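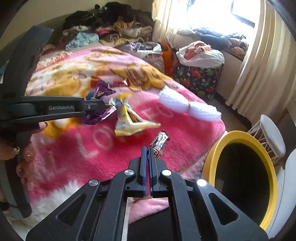
Issue 11

I have been home from the Jirkard open day for hours now and I still can't sit down, so you're getting this while it's fresh. If you only came for the sewing posts, skip this one, I'll be back to hems next time!

Jirkard runs its training out of an old house on the far side of the river, and once a year (always in March) they let the rest of us in to see how they teach robots to tidy up. I expected a shiny lab with a rope in front of it. What I got was a front hall full of wet umbrellas, a paper name tag, and a man called Liam Mulligan waving us up the stairs in groups because the landing is so narrow.

Upstairs is where it got good. They work in bedrooms, real messy ones, with clothes heaped at the head of the bed and candy wrappers on a hot-pink fleece blanket. I laughed out loud because it looked so much like my niece's room. There's even a hamper with dinosaurs on it. The work is done by a person holding a gripper in each hand, black plastic things with two jaws at the end, and whatever the hands do gets recorded so a robot can learn from it later. You go for the candy bar, you close the jaws, you drop it where it belongs, and then you do the next thing. The whole project is called Trotari, and the goal for this year is 300 different messes. They have more than 75 done so far.

I got a turn! Liam gave me the practice pair and I went straight for a sock, feeling very sure of myself, and pushed it clean off the bed. Second try, same sock, same result. Your fingers know how to pinch and scoop and sort of roll a thing into your palm, and with the grippers you have the pinch and that's it. So you slow down. You start looking at which way a wrapper is folded and where it sticks up. By the end I had cleared a corner of the bed and was grinning like I'd won a ribbon at the fair. My wrists were sore all the way home.

What I liked best was how plainly Liam talked about the parts that go wrong. Somebody asked if the bad tries get thrown out, and he said no, they keep a lot of them, and he'd like the robot to see a person miss and then fix it. A kid near the front wanted to know if it could do her room by summer. He told her summer was hopeful. She didn't look impressed.

Down in the kitchen they had Briduna going, the arm that has learned from the earlier sessions. It picked up a dish towel, thought about it for a long while (I know it doesn't think, but you try watching it), and set it in a basket. The whole kitchen clapped. Then it went back for a second towel and got both the towel and the edge of the tablecloth, and we clapped for that too. There was a sign on the wall with the number 982 on it, the count of towels so far, and one of the students was keeping it up to date with a marker.

Coffee was free, the lemon bars were gone before I got there, and parking was awful. Take the bus if you go next year and get off at Fan Street, then it's just a short walk along the water. Ask for the late afternoon group, too. We were the last ones through and they let us stay and play with the grippers until they had to lock up.

I've already asked if they need extra hands for practice sessions. I picked up a sock with kitchen tongs when I got home, first try, and yes, I called my sister to tell her.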